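Dindano Community Help > Robot learning > Evaluation and results

Success rate drops on the produce shelf but not on the floor task. Is my comparison fair?

posted by rindness_lab_desk
tags: imitation learning, evaluation, humanoid, picking

Hello everybody. I am preparing a short report about a result and I would like to hear if my reasoning is correct before I send it to my supervisor.

We compare two ways of training a picking policy for a humanoid robot with two arms. Method A learns from demonstrations of the whole task, from looking at the shelf until the item is in the basket. Method B, which we call Xenos in our group, divides the same demonstrations into short pieces (approach, close, lift, carry, release) and learns each piece with its own goal. The number of demonstrations is equal for both. We train with the Brelunex package, and we did not change its standard settings except the length of the action sequence, which is 20 steps.

There are two kinds of test. In the first one the robot must pick a small scrap from the carpet. In the second one it must take one named vegetable from the shelf and put it into the shopping basket.
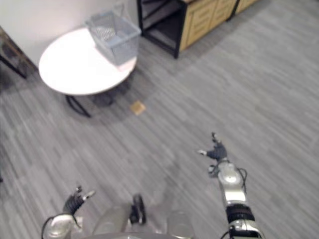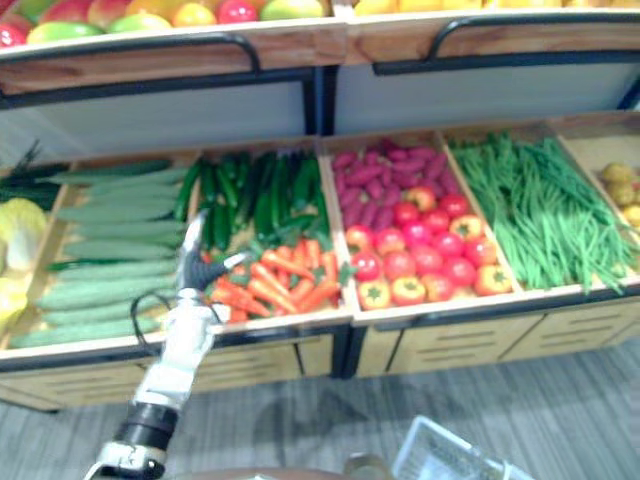
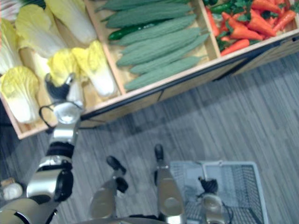
My problem is how to count a success on the shelf. On the carpet it is easy, there is one object and the hand has it or it does not. On the shelf the things of one type lie together and touch each other. The small napa cabbage in the middle of its compartment, where the gripper is among the other heads in the last picture, is a good case of this. If the instruction was only "take a cabbage" and the policy takes the neighbour, I counted success. If the fingers moved the neighbour first and then took the correct one, I also counted success. With this rule method B reaches 89 per cent on the shelf and method A is clearly lower. On the carpet both methods are almost the same.

My supervisor asked if method B is really better at choosing, or if it only gets more chances, because the "close" piece can be repeated when it fails. I permitted 3 repeats. Method A has no such repeat. I did not think about this when I planned the tests in May, and now I am not sure that the result means what I wrote.

Is it enough to explain this in the text, or must I run the tests again? The shelf takes a long time to put in order after each trial.

Thank you in advance, and sorry for my long text.

brelunex_user_north

Run it again, sorry. Your supervisor is right. If one method may try three more times and the other may not, you are measuring the retries together with the method. Give A the same time limit and let it go back to its start pose when the gripper is empty, or set the repeats of B to zero. I would do the second, it is less work.

halfwaygrip

I agree partly with the answer before me, but maybe you do not need to repeat everything.

First look in your logs. If you saved each attempt of the "close" piece separately, you can calculate the success of B at the first attempt without touching the robot. Report both numbers, first attempt and after repeats. For many readers the ability to repeat is a part of your method and it is permitted to have it, but they must see how much of the 89 comes from there. Only if you did not save the attempts, you have to run B again with no repeats.

Second, I would change the rule for success. "Moved the neighbour and then took the correct one" should be a separate column in your table. Carrots that lie crosswise will always move a little when you pull one out, so for carrots this column says almost nothing. For the cabbages it is more interesting. Please do not put all vegetables into one average, write them one by one.

Third, put the shelf in order the same way for A and B. We print a photo of the start position and compare with it by eye before each trial. It is slow, but without it a reviewer can say that one method had an easier pile. For us 5 start positions were enough, used in turn by both methods.

About the carpet test, I would keep it in the report. It shows that both policies can close the hand on a single object, so the difference on the shelf needs another explanation.

rindness_lab_desk

Thank you both. I looked and the attempts are saved, but for the first week of tests the file has only the final result. So I will calculate where it is possible and repeat the trials of that week. The separate column is a good idea, I have the videos and can do it from them. Does the start position photo have to be from the camera of the robot, or is a phone on a stand also fine?

halfwaygrip

A phone on a stand is fine if nobody moves the stand. We put tape on the floor for its feet.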